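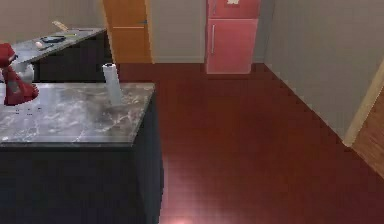 *Kitchen island with a veined marble top and a roll of paper towels (rendered view).*

**Fekberg Recipe Card Project: second progress report to the Drundard Fund**

Hello again! You asked for a shorter report this time, so I'll try, though you've met me and know how that usually goes.

The big news is that the scanning is way ahead of where I thought we'd be. We now have 652 recipe cards scanned, front and back, from 42 households. I had budgeted for fronts only, and I'm so glad I changed my mind after the first box, because the backs are where people wrote the good stuff. Phone numbers, bus times, who was coming to dinner and what they wouldn't eat. One card for date bars has a whole argument on the back in two different handwritings about whether the oven runs hot. (Both people signed it!)

**Where the cards are coming from**

Most of them still come from the streets near the old mill, which I expected. What I didn't expect was how many would come from the Ikham side of the river. I went over there in February with a flyer and a plate of molasses cookies, and within a couple of weeks I had more shoeboxes in my car than I had room for at home. The cards from over there are later on the whole, a lot of them typed, and there's a real love of gelatin that I haven't seen anywhere else in town.

We're still thin on anything before the war. I have a few loose pages from a ledger that look early, but they aren't dated and I don't want to guess. If the library turns up the church cookbooks they think are in the basement, I can compare the ingredients and at least get us to the right decade.

**Recordings**

We've finished 15 interviews. They run long -- the grant said half an hour each and I don't think a single one came in under that. I've stopped fighting it. What works best is putting one card on the table and asking who made it last. People will talk about a casserole for ten minutes and then they're telling you about the flood, or about their sister moving away, and you just let the recorder run.

Aurelio Urquijo has been doing the transcripts and he's very good at it, especially with the older speakers who drop into Spanish halfway through a sentence. He keeps the Spanish as spoken and puts the English underneath. We talked about only giving the English, to save space in the printed version, and decided against it. I hope that's okay with you. It does add pages.

**Measurements, ugh**

This has been the slow part. I promised you a tested set of recipes that a person could cook from now, and the old measurements are a headache. "Butter the size of an egg" I can handle. "A ten-cent can of milk" took me most of a week and I'm still not sure. My rule so far is to print the card exactly as written and put my best reading in a note next to it, with a question mark where I need one.

I've cooked through the breads and most of the pickles. The cakes are next, and my neighbors have made it clear they're ready for the cakes. The only flop so far was a boiled frosting that set up like window putty. I tried it twice, changed the pan, and got putty again. I'm going back to the family to ask if there's a step missing from the card.

**Money**

Spending is close to plan. Scanning came in under because Abella Print let us use their flatbed in the evenings for the cost of the bulbs and some coffee. Transcription is over, for the reason above. I'd like to move what we saved on the first into the second, which leaves the total where it was. The one thing I didn't plan for was archival sleeves. Some of these cards are so greasy they'd gone clear in spots, and a few families asked if we could send them back in something better than the rubber band they came in. I bought the sleeves out of the supplies line. Receipts are in the envelope with the signed copy.

**What's next**

There are 4 interviews left on the list, all of them with people I've already spoken to by phone. After that I'll close the recordings and start putting the book in order. I keep going back and forth between sorting by dish and sorting by street. By dish is easier to cook from. By street you can watch one recipe for cabbage rolls travel down the block, picking up rice in one house and losing the tomato in the next, and I love that. Right now I'm leaning toward streets with a good index at the back.

Could you let me know about moving the scanning money before I pay the next transcript bill? A quick email is plenty. And if anyone in your office has a grandmother's boiled frosting that works, please send me that too.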